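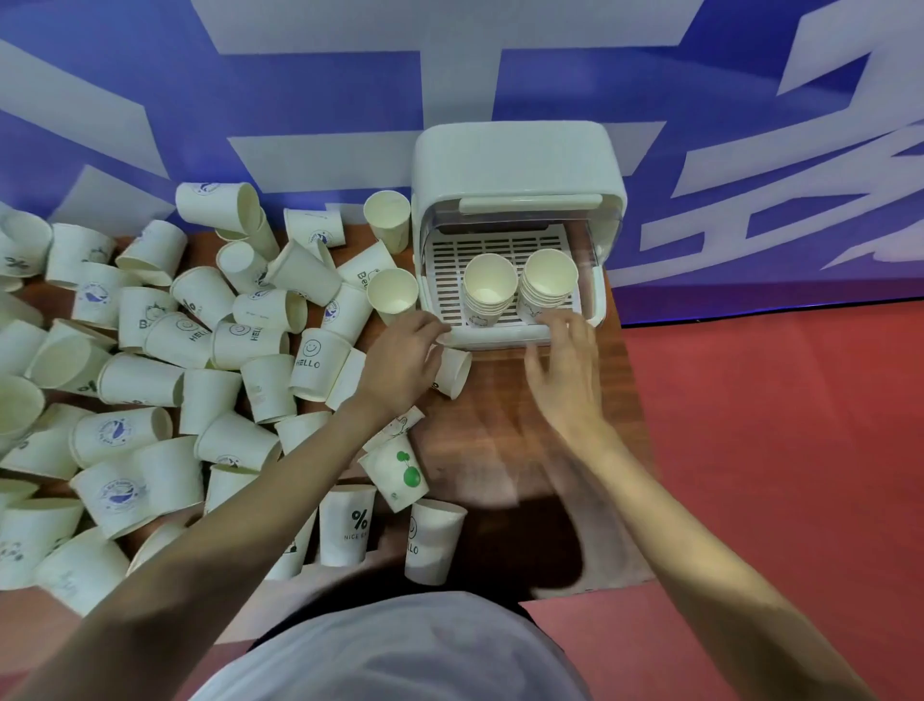 How to Put Away a Mountain of Paper Cups

Print this page | E-mail this page

By Yutong Yao

Every event ends with a heap of paper cups and one person who didn't leave fast enough. If you are that person, these are your instructions. I learned them in Altport, after a March open day for which somebody had ordered 2000 cups.

What you need: a table, a cup box with a lid and a slotted rack, and two hands.

1. Push the heap to one side of the table. Put the box on the other side, within reach, and resist the urge to tidy the heap first. A neat heap is still a heap.

2. Open the lid and leave it up. You'll be in and out of there for a while.

3. Pull out anything with a lipstick mark, a dent or a tea bag in it. Those go in the trash, however much your mother would object.

4. Nest the rest, open side up. Don't sort by print. Zixuan Ding sorts by print, and Zixuan Ding was still there when they turned the lights off. The cup that says HELLO can live next to a bear.

5. Start two stacks on the rack, side by side, and feed them in turn. Keep one hand at the front of the box while the other adds cups, or the taller stack will lean over and rejoin its friends.

6. Stop before the stacks touch the lid. Cups jammed under a lid come out oval, and an oval cup pours down your sleeve.

7. Don't press down to squeeze in three more. You will need pliers to get them apart.

8. Close the lid. Check the floor under the table, where you'll find the others.

Print this page | E-mail this page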